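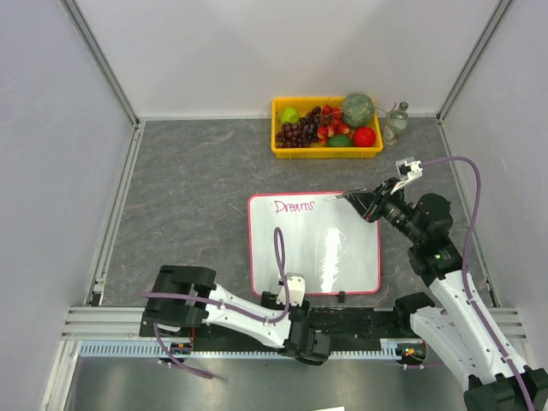 Figure 1. Writing task on the two-arm bench, right arm holding the marker.

Home | Projects | Reports | Kit loans | Contact

Evaluation of the Muvstead bench kit for handwriting tasks

1. Purpose

The department asked for a review of the Muvstead two-arm kit before deciding whether to keep it after the loan period. Our group was given the handwriting part. The other groups covered sorting and cable routing, and their reports are filed separately.

Handwriting was chosen as it needs steady contact with a surface over a long path. A kit that can pick up a block may still fail to draw a straight line. The test word was "Dreams", written in pink marker on a small whiteboard laid flat on the bench.

2. Set-up

The arms sit on a shared base rail at the front of the workspace. Only the right arm writes in this task. The left arm stays folded during a run, although its controller must be powered or the Skultus software will not start. The manual does not mention this and it cost us most of a morning.

The tray of artificial fruit was left at the back of the bench in all runs so that the background matched the sorting group's data.

3. Method

Each run started from the same rest pose. Paths were taught by hand guiding, then replayed at reduced speed. We recorded 80 runs, all with the same whiteboard. A run was passed if all six letters could be read by a group member who had not watched it. Pen lifts between letters were allowed. 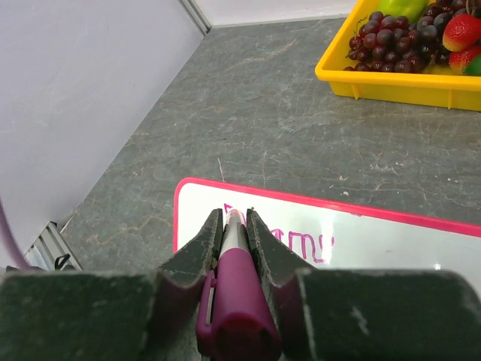
Department of Mechanical and Control Engineering - Grernow College

Figure 2. Wrist view with the marker tip on the board. The fingers hide part of the word from this angle, so the wrist view alone was not used for marking.

4. Results

Of the 80 runs, 13 failed. Most failures were in the "m", where the path changes direction several times and the marker turned slightly in the grip. The rest were caused by the tip losing contact near the end of the word. Lowering the taught path by 2 mm cured the second fault but increased wear on the tip.

Glare on the board was a problem for the letter-finding script. We moved to marking by eye after the first batch.

5. Cost and support

The finger pads are sold only as a set, through Van Wyk, at £400. We consider this high for a wearing part. Replies to support questions were clear but slow - the longest wait was in July, when the office was closed.

6. Recommendation

Keep the kit for teaching. For further writing work, a shaped marker holder should be made in the workshop before any more data is recorded.

Contact the project office | © Grernow College | Back to top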